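Londwood Demonstration Kitchen — Station Safety Checklist with Comments
Form 2645, station 3. Inspection date 26/03/2020.

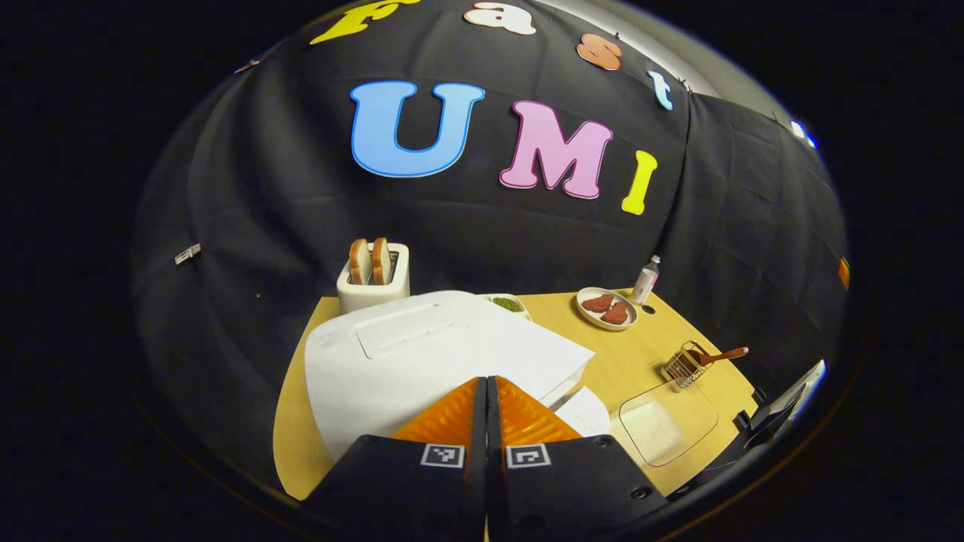 Ratings are S (satisfactory), R (remedial work needed) and N (not checked). Comments apply to the station as set up for the food segment.

1. Fabric backdrop clear of heat sources
Rating: R
Black cloth hangs behind and curves around the table, and the toaster is at the back left. Increase the gap before the toaster is switched on. Cloth is loosely draped; take up slack at the table edge.

2. Flame-retardant certificate for backdrop
Rating: N
Certificate from Cetero not in the binder. The January copy covers the old curtain only. Request a replacement.

3. Lettering secure
Rating: S
Foam letters, "Fast" over "UMI". Add to the monthly pull check. Foam is to be treated as combustible and kept above the work area — no letters on the table.

4. Toaster
Rating: R
White, two slices of toast standing in the slots. Bread must not be left in the appliance between segments. Crumb tray to be emptied at close. Cord test label due; see appliance log, line 51.

5. Raw meat separated from ready-to-eat food
Rating: R
Two pieces of raw red meat on a round white plate, at the back of the same table as the toast and a small dish of green food. Move the plate to the chilled shelf until needed. Assign a separate board and tongs. The green item needs a name and prep time on the dish.

6. Time out of refrigeration
Rating: N
No start time recorded on the sheet. Use the Nellora timer, not the wall clock.

7. Table surface
Rating: S
Light wood. Sanitize before and after raw meat handling. Re-oil per the Araya care sheet.

8. Large white flat piece, front of toaster
Rating: N
Not listed on the station inventory. Identify and add, or remove. It takes up much of the left side and limits working space.

9. Extinguisher and fire blanket
Rating: S
Both within 5 feet of the station, seals intact.

Result: conditional. Items 1, 4 and 5 to be closed before the next session — items 2, 6 and 8 may follow within the week.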